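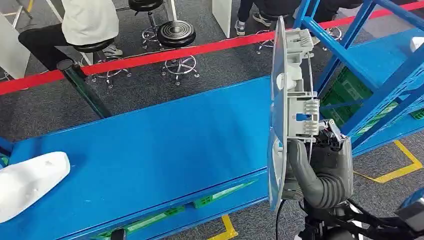
Frequently Asked Questions

Zistell Appliance Parts - Ordering, Returns and Repairs

Last updated 3/18/23

Most of what people call the counter about is answered on this page. If your question is about a part that is already on its way to you, have your order number ready before you call.

FINDING THE RIGHT PART

Where do I find my model number?

It depends on the appliance. On most dishwashers it is on the edge of the door or on the frame beside it, and you have to open the door to see it. On front-load washers, look inside the door opening. On top-loaders, lift the lid and look under the rim or on the back panel. Refrigerators usually have a sticker on the inside wall of the fresh food section, near the top. Dryers are the same as front-load washers in most cases. Ranges have it behind the bottom drawer or along the oven door frame.

Copy down the whole thing, including any letters or slashes at the end. Two machines that look the same and were sold in the same year can take different pumps, and the last two characters are often the only way to tell.

The sticker has worn off. Now what?

Check your owner's manual or the original sales receipt. If you have neither, take the old part out and look for a number molded or stamped into it. Part numbers on plastic pieces are usually on the inside face, where they don't show when the appliance is put together. Send us that number through the contact form and we will try to match it. Asabe Fashola handles the match requests and normally answers by the next business day.

We can sometimes work from measurements, but only for simple things like shelves, knobs, hoses and belts. We won't guess on a control board.

What is a superseded part number?

Manufacturers replace old part numbers with new ones when they change a supplier or fix a weak spot in the design. If you type in the old number, our site will show you the new one with a note saying it replaces yours. The new part may be a different color or have an extra tab or hole. If the note says it replaces your number, it will fit.

Do you sell used parts?

Yes, for a few categories. We sell used door panels, drawers, shelves, detergent trays and knobs. They are cleaned and marked "used" in the listing. We do not sell used motors, pumps, valves, heating elements or anything else with wiring in it.

Do you carry parts for Vurero washers?

We carry what is left. Vurero stopped making the older top-load line and we bought a quantity of lid switches, agitator caps and drain hoses from Wijesinghe when they closed their warehouse. When those are gone we do not expect to get more. Parts for the front-load Vurero machines are still being made and can be ordered as usual.

ORDERING AND SHIPPING

How long will my order take?

Items marked "in stock" leave the warehouse within 3 business days, and most go out sooner. Items marked "special order" come from the manufacturer first, and that takes around 15 business days. We will email you if it is going to be longer. If you need to cancel a special order, do it before you get the email that says it has shipped to us. After that we can't cancel it.

Why was my order split into two packages?

Long or bulky pieces are packed by themselves. Door seals also ship on their own, because they get kinks if something heavy sits on them. You pay for shipping once, however many boxes it comes in.

Can I pick up my order?

Yes. Choose "Pick up at counter" when you check out and wait for the email that says it is ready. Bring the email or a photo ID. We hold pickup orders for 15 days and then refund them.

Do you ship outside the country?

No.

Is there a minimum order?

No. There is free ground shipping on orders over $300. It does not cover items marked oversize.

RETURNS

What can I return?

Unused parts in the original packaging, with all the clips, screws and instructions that came with them. You have 30 days from the delivery date for in-stock items. Special order parts can be returned within 15 days, less a restocking fee that is listed on the item page.

Electrical parts can't be returned once the bag has been opened. This includes boards, sensors, switches and igniters. We know it is frustrating when a new board turns out not to be the problem, and we would much prefer that you call before you open it. Pichit Chantharasri on the service desk will go over the symptoms with you and there is no charge for the call.

My part arrived cracked. What do I do?

Keep the box and all the packing. Take a picture of the damage and a picture of the shipping label, and send both through the contact form within 3 days. We will send a replacement. You usually don't have to send the broken one back, but don't throw it out until we tell you.

I ordered the wrong part. Will you pay for return shipping?

No, only if the mistake was ours. If one of our people matched the part for you and it doesn't fit, that counts as our mistake.

INSTALLING PARTS

Can I do this repair myself?

Many of them, yes. Door seals, racks, rollers, filters, knobs, dispenser trays and most drain pumps can be done with a screwdriver, a nut driver and some patience. Each item page has a difficulty rating from easy to hard. The ratings come from Kayode Amadi, who ran our repair shop before it moved, and he tends to rate things on the hard side.

We don't recommend doing your own work on sealed refrigeration systems, gas valves or microwaves. Refrigerant work requires certification. Microwaves can hold a dangerous charge after they are unplugged.

What should I do before I start?

Unplug the appliance, or turn it off at the breaker if it is hard-wired. Close the water valves. For a gas appliance, close the gas valve too. Put a towel down, since there is nearly always some water left in a washer or dishwasher. Take pictures of the wire connections before you pull anything off.

The clips won't let go. Am I doing it wrong?

Possibly not. Plastic clips get brittle and stiff with age. Look for a small slot next to each clip and press in with a flat screwdriver or a plastic trim tool while you pull gently. Work from one end to the other. If a clip snaps, check the listing for a clip kit before you order a whole new panel - many models have one.

Is it worth fixing or should I buy a new one?

We sell parts, so keep that in mind. Our general advice is that if the repair costs less than half the price of a similar new machine, and the machine has been reliable otherwise, fix it. If you paid $700 for a washer and it needs a bearing and a tub, you are probably better off replacing it. A pump or a latch is nearly always worth doing.

REPAIR SERVICE

Do you send someone out?

We don't do home visits ourselves. We refer customers to Omness, which covers the same delivery area as our truck. You book and pay through them. If you bought the part from us, tell them so when you book and they will install it.

Is a part still covered if someone else installs it?

Yes. New parts have a one-year warranty against defects no matter who puts them in. It does not cover labor, or damage from a wrong installation. Used parts are covered for 90 days.

How do I make a warranty claim?

Send the order number, the model number and a short description of what the part is doing or not doing. Ebuka Ajayi reviews claims. He may ask for a photo or a meter reading. Approved claims are replaced with the same part, or refunded if we can't get it.

ACCOUNTS

I run a repair business. Do you have trade pricing?

Yes. Send a copy of your business license to Kayode Okafor through the contact form and pick "Trade account" as the subject. Trade customers can also use the side entrance for pickup. Applications sent in February were delayed while we changed systems. If yours was one of those and you haven't had a reply, please send it again.

How do I stop the emails?

Use the link at the bottom of any of them. You will still get emails about orders you have placed.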